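Hanging bulky laundry indoors in a small room, which order?
Laundry and Fabric Care > Drying

Asked by Ea Lund, September 2023

I dry everything in one room. It has a wall fan, a coat rack and two lines. A thick quilt, a flat cover, towels and dark clothes all have to go in on the same day. The quilt is still damp at the fold after 20 hours. The line is a Skaken, rated for 10 kg. Should the quilt go nearest the fan, or the small items?

3 answers

Sofia Calado
Quilt first. Filling holds far more water than a single layer of cotton.
1. Spin the quilt twice at 1000 rpm.
2. Hang it full height against one side of the room. Do not double it over a single line. Use two parallel lines 80 cm apart if the ceiling allows.
3. Put thin cloths beside it, one layer each.
4. Towels can go over anything smooth on the opposite wall. Keep them clear of the rack hooks, which leave points in the terry.
5. Leave black items until last and shake out the folds before hanging. Bunched fabric dries from the outside only.

My room at the sorting stage, monkey quilt on the left, green towel at the back, black piece still to be shaken out: 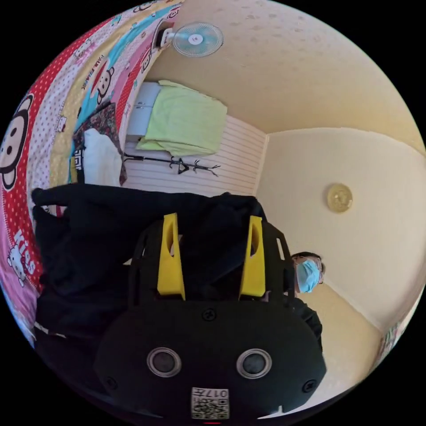 Fan setting

Run it on low, aimed along the quilt face. Turn the quilt top to bottom halfway through. Open the door a little or the moisture stays in the room.

Graditz
dehumidifier. done

Abreu
Agree on the second spin, but check the care label first. Some fillings clump at 1000. I stop at the lower setting and add 10 minutes. Also check the weight. A wet double quilt can go over what that line is rated for.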